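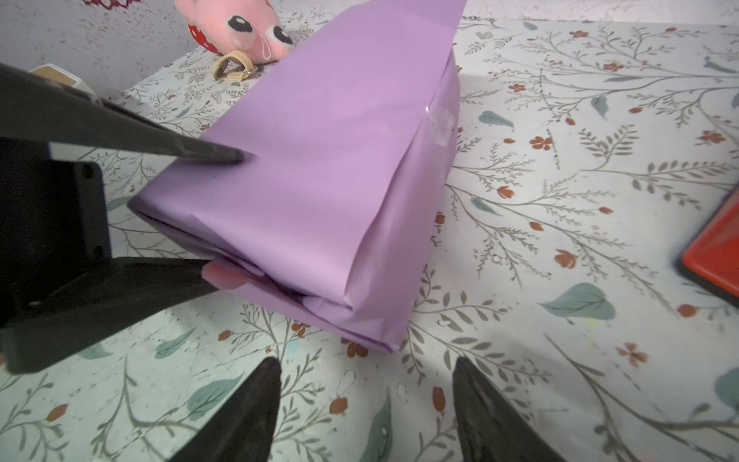

A package in lavender-purple paper on a botanical print cloth.

Zinstead Seasonal Food Project
Progress report to the Rinent Fund, second period

This report covers the work done since our first report in April. It follows the headings in the grant letter. The budget table is sent separately.

Summary

The project helps small food makers in Zinstead plan, price and sell products for the winter holidays. Recipe testing is finished for all but two products. The gift box order form is open and we have taken 711 orders against a target of 800 for the period. Spending is inside the approved budget, with one overspend on packaging and one underspend on kitchen hire.

Recipe testing

We set out to test 14 products and have signed off 12. The fruit cake, the cranberry relish, both shortbreads and the spiced nuts went through without changes. The ginger cookies were too soft after a week in the tin, so the baking time was raised and the molasses cut back. They now keep for three weeks.

The two products still open are the peppermint bark and the egg-free fudge. The bark separates when it is cut cold. We are trying a thinner layer of dark chocolate under the white. The fudge tastes fine but sets unevenly from batch to batch, and we think the shared kitchen's older burner is part of the problem. If the fudge is not ready by the end of October it will be left out of this year's boxes and the space filled with extra spiced nuts.

Tasting sessions were held at the Picard Street hall. Scores were good overall. The most common comment was that the relish needed a serving suggestion, so the label now says to try it with cold turkey or a sharp cheddar.

Labels and allergens

All labels have been rewritten to one layout. Makers send us their ingredient list, we check it against supplier sheets, and the maker signs the final copy. Two labels had to be reprinted after a supplier changed its margarine and added soy. The reprint cost was small, but it held up the shortbread by nine days. We now ask suppliers to confirm recipes before each print run.

Orders and sales

Orders come through the Muvano online shop, which replaced the paper form used last year. Most customers have managed it without help. Some older customers still prefer to call, and we have kept the phone line open in the mornings for them.

The small box is selling better than expected and the large box worse. Several people told us the large box was too much for a two-person household. We have added a medium box without the fruit cake, and it has been selling steadily. We are 89 orders short of target. The office gift orders, which were a good part of last year's total, do not usually arrive until November, so we are not asking to change the target at this stage.

Budget

Packaging is over budget by $3,456. Tins went up in price after the grant was agreed, and we also had to buy dividers for the medium box. Kitchen hire is under budget because testing took fewer sessions than planned. We ask the Fund's permission to move the kitchen hire balance to packaging. This would cover the overspend in full and no new money is requested.

Problems and risks

Butter prices are the main worry. Makers have fixed their prices to us until the end of the year, but two of them have said they would not do so again on the same terms. Cold storage is also tight - the walk-in cooler is shared with a caterer in December, and we need a written agreement on shelf space before then.

Next period

Finish the bark and decide on the fudge.
Sign the cooler agreement.
Write to last year's office customers with the new price list.
Pack and send the first boxes by the end of November.
Send a short survey to customers in January, with the results to go in the final report.

We would be glad to have an answer on the budget transfer before the next tin order goes in.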